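Clonley Neighbors Help Board
Home and Furniture

Round table getting dull and sticky, do I need to strip it?

Posted 2023-09-15 by maplestreet_mom

Hi all! We bought a round wooden table secondhand when we moved to Clonley, and I love it dearly, but the top has gone cloudy where we eat and it feels tacky no matter how much I wipe it. I've been using the lemon spray from Trudura for years. My neighbor says to sand it down to bare wood, and I'm scared of ruining it. Is there something gentler I could try first?

porchlight5

Sand it. 120 grit, then 220, then oil. Did mine in a weekend.

Canau Refinisher
Member, Home and Furniture board – 2 helpful answers
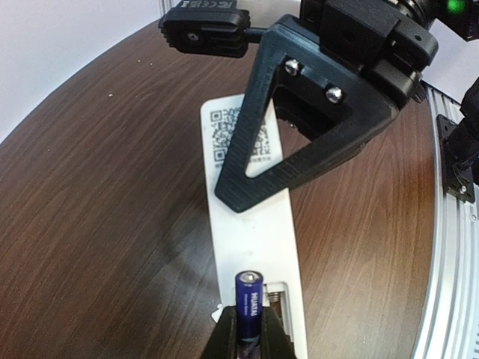 Canau Refinisher
Hobby woodworker and board regular

Oh, please don't reach for the sandpaper yet! I've rescued a fair number of old tables over the years, and the sticky ones are very often just wearing layers of spray polish and kitchen grease. Put a few drops of dish soap in a bowl of warm water, wring your cloth out until it's barely damp, and go over a small patch with the grain – then dry it right away. If the cloth comes up brown or yellow, keep going, a patch at a time, and change the water often.

Should it still feel tacky after two rounds, try a little mineral spirits on a rag somewhere hidden first, with the windows open (and lay the rag flat outside to dry afterward, never balled up in the trash). If the finish itself goes soft, stop there and come back and tell us. Good luck with it!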